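Vaher Office Waste Log

README for the July release

The log records what was thrown away in the shared offices of the Vaher building, bin by bin, over 21 working days. Each row is one bin on one day. There are 74 bins in the list, numbered by floor.

Files
bins.csv: bin number, floor, type, liner size
weights.csv: bin number, day, weight in grams, sorter initials

Weights were taken at closing, with the liner tied. Liner weight has not been subtracted.

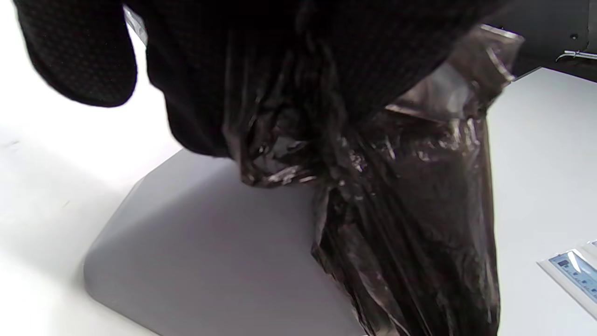
Can I compare bins with different liner sizes?
Subtract the liner weight first, using the liner size column in bins.csv. The small liner is 21 grams and the large one is 30.

Missing values

A blank weight means the bin was not collected. A zero means it was collected and held only the liner; we entered these by hand. Floor 3 has blanks for two days when the scale was out for repair.

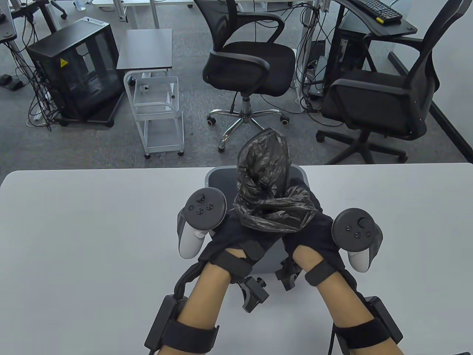
Kuo-hua Lo wrote that the zeros will trip people up, as every other row includes the liner, and asked for a flag column. It will be added in the next release. Until then, filter on weight = 0 before you subtract anything.

Known problems

Bins 30 and 31 were swapped on the floor 2 map. The numbers in the CSV files are right. 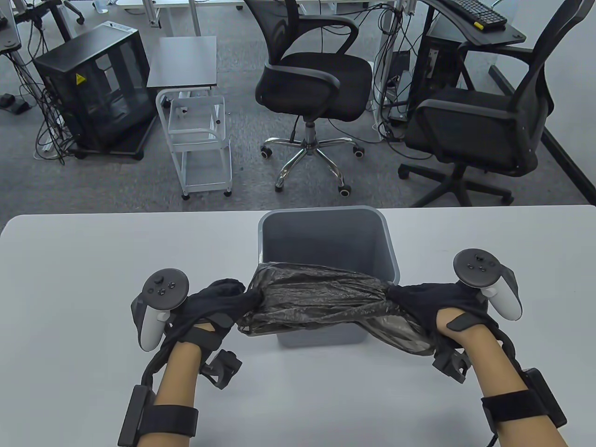 The map for floor 4 is also out of date, and Priit Vanags is redrawing it. Rows under 100 grams were weighed twice and the second reading kept.

Contact: Sigita Stankevičius, Prudstead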